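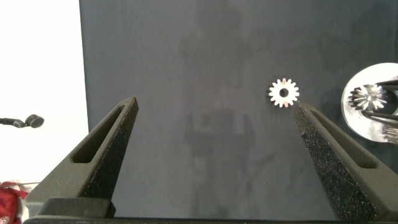 Small gear and the two fingertips.

Munden Prayer Hall and Guest Rooms
February walk-through, with comments
Walked by Frans Prins, notes typed up the same evening

1. Front doors and shoe room
Both doors open outward and latch: OK
Floor clear of loose shoes: NEEDS WORK
Comment: I know how it goes on a feast morning, when everybody arrives at once and the rack fills up, and I have left my own pair in the walkway more than once. But the path to the doors has to stay open, so please use the lower shelves too (they're perfectly good shelves!).

2. Prayer hall
Exit signs lit: OK
Carpet edges flat: NEEDS WORK
Lamp stand steady: OK
Comment: The long carpet from the old Tromcombe hall has started to curl near the women's side. I pressed it down with my foot and it came right back up. Kvido Gajdoš has the wide tape and has kindly offered to see to it before evening prayers.

3. Steps down to the kitchen
Handrail tight: OK
Step edges easy to see: FAIL

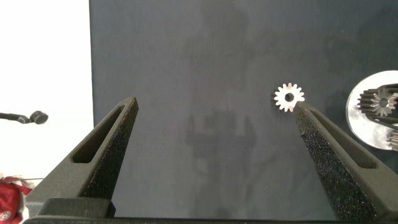 The step edges are my biggest worry this time, and I would like them done ahead of everything else on this list. There are 11 steps, the paint has worn through on the lower 7, and our older members come down them carrying full trays. We talked over colors at tea and I'm still for dark gray. The matte kind with little light flecks in it, like the surface on those two gripper fingers, would suit me very well against the pale concrete, as long as whatever we buy is sold as nonslip for stairs. Jireš carries a stair paint, and I'll bring a sample card home so we can all have a look.

4. Kitchen
Gas shutoff reachable: OK
Extinguisher gauge in the green: OK
Big pots stored below shoulder height: NEEDS WORK
Comment: The 32-quart pot was up on the top shelf again. It's a heavy thing even empty, so let's give it a home by the flour bins.

5. Guest rooms
Smoke alarms tested: 12 tested, all sounded
Windows open by hand: OK, though the one over the porch is stiff
Heater clear of bedding: OK
Comment: The Karus heater in the back room had a blanket folded on the chair beside it. I moved the chair over to the window. Travelers stay with us at short notice and won't know the room, so whoever hands over the key, please show them the heater switch and the back stairs.

Still open: shoe room, carpet edge, step paint, big pot.
Next walk-through: after the paint is down.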